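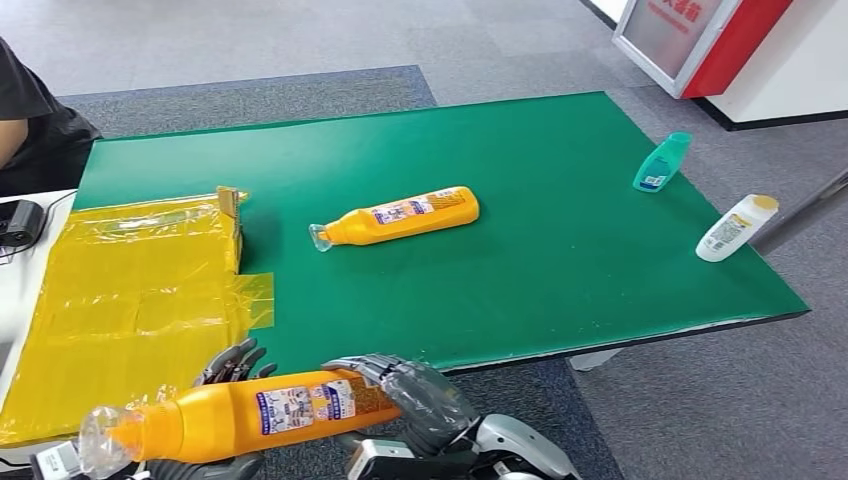 Bottles on a green table.

Suqin Meng got home from training at nine on Monday night, ate standing up, and then watched the second half of Saturday's match again. She has seen it four times now. Gresbridge lost it by a point to Hemska, and the point came from a free she gave away.

"I pulled the jersey," she says. "There's no argument. I was turned, she was through, and I grabbed a handful. If I let her go it's probably a goal, so I'd do it again."

Meng, 26, is the full back and the captain of the Gresbridge women's Gaelic football team, a club that is playing its third season in the regional league and its first in the top division. They have won two of their five games. Flakport come to town on Sunday, unbeaten, and Gresbridge need at least a draw to keep hold of fourth place, the last spot that leads to the playoffs.

She did not grow up with the sport. She played soccer until she was 19, mostly as a sweeper, and found Gaelic football when a college roommate needed a fifteenth player for a tournament.

"I was told to stand near the goal and hit the ball away from it," she says. "I could do that. I didn't know you couldn't pick it straight up off the ground. I did it three times in the first half and the referee came over and explained it to me. She was very nice about it."

The part that took longest to learn was the solo, dropping the ball to the foot and kicking it back to the hands on the run. Meng still doesn't like doing it more than once before she gives a pass.

"Lindalva can go the length of the field with it," she says. "I take four steps, I solo, I look for Lindalva."

Lindalva Rezende plays center half forward and has scored in every game this season. Against Hemska she had 1-04, the goal coming two minutes before halftime to put Gresbridge ahead. They led by four at the break and were still ahead with six minutes left.

Asked what went wrong after that, Meng takes a while to answer.

"Kickouts," she says. "They pushed up on us and we kept going short. We lost three in a row. I should have told Sihan to go long and I didn't, because short had worked all day. You get stuck on what was working."

Sihan Song, the goalkeeper, is in her first year in the position. She was a corner forward until last May, when the regular goalkeeper moved away and the coach, Ismail Saber, asked for someone who could kick a ball 40 yards off the ground. Song put her hand up.

"Sihan made two saves in that second half that kept us in it," Meng says. "People will remember the kickouts. I told her I'd rather have the saves."

Saber changed the sessions this week. Tuesday's training was given over almost entirely to restarts, with the midfielders swapping sides and half the panel playing the part of Flakport's forwards. Meng says it was dull and that it needed doing.

"We did the same kickout maybe thirty times. Dehua was catching them over people's heads by the end. Then it got dark and we went home."

Dehua Cai, the taller of the two midfielders, missed the Hemska game with a tight hamstring. She trained fully on Tuesday and Meng expects her to start. The other change is likely to be in the corner, where Saber has used three different players in five games.

"He'll name it Friday," Meng says. "I don't ask. I find out when everybody else does."

Flakport are a different sort of test. Where Hemska ran the ball through the hands, Flakport kick it early and let two big forwards fight for it inside. When the teams met in a preseason game Gresbridge conceded four goals, all of them from high balls dropped in front of the square.

"I marked one of those two for an hour," Meng says. "She's stronger than me. She's probably faster than me. What I can do is get in front, and if I can't get in front, I can get a fist to it. And I need somebody sweeping up behind. I didn't have that the last time, everybody was up the field."

Would she like to see Gresbridge play more defensively, then?

"For ten minutes, maybe. Not for the whole game. We're not good at it. We've tried sitting back and all that happens is we're tired and they have the ball."

The match will be at the Dai ground, where Gresbridge moved at the start of the season. Their old field was short and narrow and Meng liked it for that reason. Dai is full size, with a proper stand, and the crowd for the opening game was 925. A win on Sunday would be easier, she thinks, if they could get past 1,000 for the first time.

"You notice it late on," she says. "When you're dying on your feet and you win a ball and there's a noise, you go again. On the old field it was parents and dogs."

The surface has taken some getting used to. The ground is hard at the moment and the ball has been bouncing over players who go to meet it, which caused Gresbridge problems in their opening defeat. Meng has asked the defenders to stay a yard further off until they see how it is playing.

She works as a dental hygienist and starts at eight, so the gym is done before that on two mornings a week. She has no plans to move to a bigger club, although she was asked over the winter. She would not say by whom.

"I said thanks and I said no. It's an hour and a half each way. And I want to see where this goes. We were in the third division two years ago. We had eleven players at some sessions."

This week there were 26 at both. Meng has one more session to get through on Thursday, a light one, and then she intends to leave the Hemska recording alone.

"I know how it ends," she says.

Gresbridge v Flakport, Sunday, 2:30 p.m., Dai. Gates open at 1:30 p.m.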